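Foro Carnthorpe > Ciencia y sociedad > ¿Sirve discutir con un antivacunas?

stavros_laz
Buenas tardes. Mi cuñado no cree en las vacunas. Le mandé 3 artículos y no leyó ninguno. ¿Alguien ha logrado convencer a un familiar?

Bình Vương
Yo dejé de mandar artículos. Le pregunto a mi tía de dónde viene su información y escucho. Es lento, pero hablamos mejor.

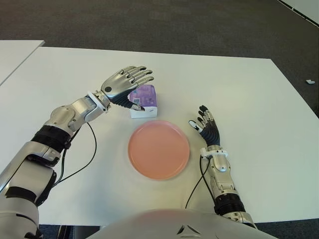
Plato rosa, mesa blanca.

ulivach615
No estoy de acuerdo, Bình. Si solamente escuchas, ella piensa que tiene razón. Los datos hay que decirlos.

Bình Vương
Los digo también, pero después. Primero pido permiso.

stavros_laz
Probaré en mayo, cuando él viene a Asville. Gracias a los dos, aunque ulivach me parece un poco duro.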